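Gear handling: first results from Heywood

The Handgate team at our Heywood lab have had a very good spring, and we're delighted to share the first numbers. They have been teaching a two-fingered arm to pick up small metal gears by learning from people who steer it by hand -- 200 guided picks in all, a tiny amount for this sort of work!

The clever bit is in how the guided picks are chosen. After each batch the arm tries by itself, and people only step in on the grasps it is least sure of. In a test of 302 fresh attempts it matched the older Stiltberg method, which had needed 2000 guided picks to get there. Shiny parts are still the hardest, and the team would love ideas on lighting.
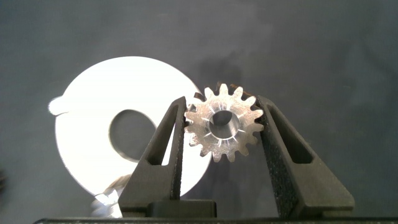
Next up is placing gears onto a shaft, with a first trial planned for August. The full write-up will go out to members before then.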